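Vuler Place
Placement planning for cluttered racks, bins and shelves

Version 5 out now. Existing licenses carry over, no new key needed.

Place is the planner we wanted for our own arms and couldn't buy. Give it a depth stream, a grasp pose and a target region. Get back a ranked list of placements with a collision-free path for each. Runs next to your existing controller – no firmware changes.

What's in the box
Planner node, rack and shelf region editor, replay viewer, Python and C++ bindings. Sample configs for Feluria arms and the Noh gripper driver. Docs are in the download, a bit thin on the C++ side, Ayodele is working on it.
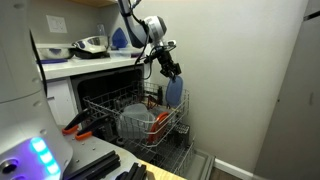 Thin wire is the hard part of any rack. Depth cameras drop half the tines, so the map says free space and the arm beleives it. Place fits a wire model to whatever returns it does get and fills in the rest, then plans against the filled version. The held object goes into the collision check too, full outline: a blue oval lid pinched by its upper rim hangs well below the fingers, and its the lower end that meets the wires first. Same for cables looping off the wrist, set a keep-out radius in the arm config. Translucent plastic gets its own pass, on by default, slower.

Specs
Candidates per query: up to 2,000
Median plan time: 382 ms on the reference machine, GPU on
Object shapes in the starter library: 184
Input: depth plus color, one or two cameras
OS: Linux only for now

New in 5
– Tilted placements. Old versions only tried upright and flat.
– Replan on contact without dropping the grasp
– Region editor remembers your last rack (finally)
– Fixed the crash on empty point clouds

Known issues
Glossy steel bowls still throw ghost points. Turn on the median filter, costs a little time. Two-camera setups need calibration redone after upgrading.

Licensing
Per arm, yearly. Research licenses through Lumamano, same build, email support only. Trial runs until the end of January, all features on.

Quotes and technical questions: use the contact form, goes straight to Ayodele Okoro. Include your arm model and controller version please.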